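4. Leveling and First Use

Your Furkora kitchen scale is now out of its box and, if you followed section 3, has batteries in it the right way around. Before it will tell you the truth about flour, it needs to be level and it needs to be zeroed. Set aside six minutes. Most people take two and then spend an evening wondering about their bread.

4.1 Choosing a spot

1. Pick a hard, flat surface. A tablecloth is not a hard, flat surface, however firmly you press on it.
2. Keep the scale away from fans, open windows and the top of the refrigerator. It will weigh a draft if you let it.
3. Turn the four feet by hand until the scale stops rocking. Clockwise raises a corner, counterclockwise lowers it.
4. Press lightly on each corner in turn. If one of them clicks, go back to step 3.

NOTE: The feet come off completely if you keep turning. They roll well and prefer to end up under the stove.
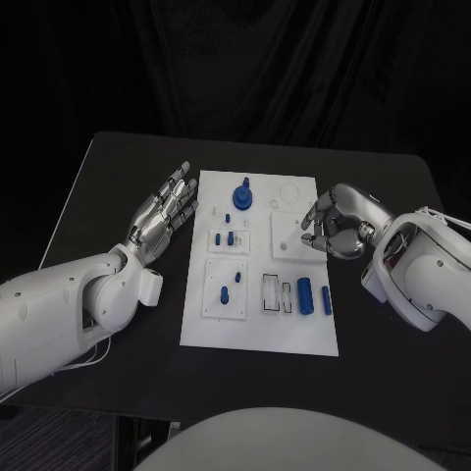 Once the feet are settled, leave the scale where it is. Carrying it to another counter means doing step 3 again, and yes, that includes the counter right next to the first one.

4.2 Zeroing

1. Press ON and wait for the display to show 0. Hands off while it starts up.
2. If it shows anything other than 0, press TARE once. Pressing it harder has no added effect.
3. Place the 100 g check weight in the center of the platform.
4. The display should read 100. If it does, go to 4.3.
5. If it doesn't, remove the weight, hold TARE until CAL appears, let go, and put the weight back. Wait for the beep.

CAUTION: Use only the check weight supplied. A stick of butter is not a calibration standard, and neither is the jar you are fairly sure holds 100 g of something.

4.3 Weighing with a bowl

1. Put the empty bowl on the platform.
2. Press TARE. The display returns to 0.
3. Add your ingredient slowly. Pinches of salt or yeast may not register until there are several of them – see section 7 for the small-amount mode.
4. Press TARE again before the next ingredient. If you forget, you are on your own with the subtraction.

NOTE: The scale switches itself off after 55 seconds without a change in weight. Tapping the platform wakes the timer up. Swearing at it has been tested and does not.

CAUTION: Heavy bowls count toward the limit. If Err shows, take everything off before you do anything else. A typical stoneware mixing bowl weighs around 800 g before you have put a thing in it.

Continue to section 5, Cleaning, preferably before the dough dries on the buttons.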